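Chapter 3
Bins, Totes and Open Containers 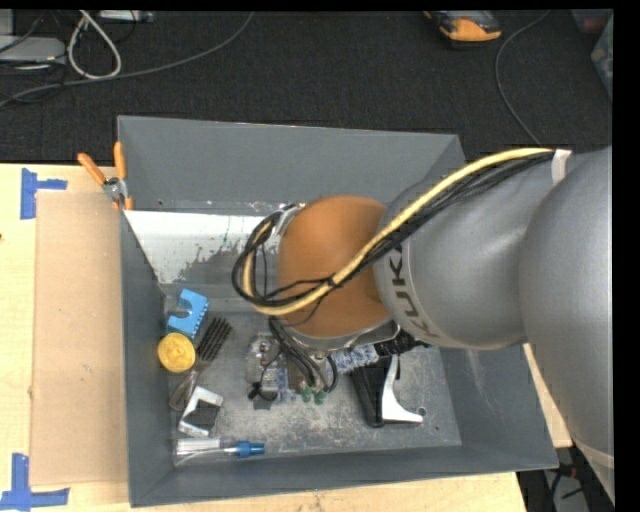
Figure 3.1 Open rectangular bin on a wooden tabletop. Note the sloping walls and the scuffed floor.

An open bin is the simplest storage unit covered in this book. It has a floor, four walls and no lid, and it holds loose goods that do not need to be stacked in order. Its behavior in use depends mainly on wall height, wall slope and the condition of the inner surfaces.

Sloping walls let empty bins nest, which saves shelf space. They also reduce the floor area – a point often missed when capacity is worked out from the rim. At the Trokthorpe parts store, used as a case study in Section 3.4, switching to sloped bins changed the layout of 24 shelf bays.

Wear shows first on the floor, where goods slide and tools touch down. Pale marks and scratches are normal. Cracks are not, and a cracked bin should be taken out of service.

Section 3.1 defines the terms used for bin parts. Section 3.2 gives the method for measuring usable volume. Section 3.3 covers inspection and cleaning, with a sample log for a stock of 200 bins.

Key terms: rim, draft, nesting height, usable volume, wear mark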